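Bromside 4000 Work Table — Review
Posted May 18, 2025

The Bromside went into our back room in October, replacing a pair of trestles that had started to sag.

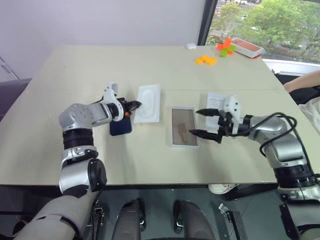

What we use it for

Mostly unpacking and repacking small goods. Phones, trays and shallow boxes get laid out flat, checked and put away again. It is light work but it goes on all day, so I wanted plenty of width and nothing on top to catch on.

The top

The surface is a pale beige and quite plain. Dark items show up well against it. White trays are easy enough to see too, though small clear parts can get lost in poor light. The front edge is straight, and things slide off it easily if you are careless — a raised lip would have helped us, but plenty of people would find one in the way.

Cleaning is a damp cloth and nothing else. Parcel tape left a sticky mark in one spot that needed washing-up liquid and a bit of patience. Ballpoint comes off if you catch it the same day.

Putting it together

It took two of us around 30 minutes. The legs bolt on from underneath and the instructions are clear apart from the page on the cross bar, where the drawing is back to front. The feet adjust, and ours needed it.

Compared with others

I also looked at the Kilter, which is narrower and folds away, and at a Stelletti that cost a good deal more. The Kilter would suit a spare room. For a table that stays put I still prefer the Bromside.

Complaints

Delivery was 27 days, longer than quoted. One of the foot caps was split and the replacement took two emails. The table itself has no wobble so far, and I would buy the same size again.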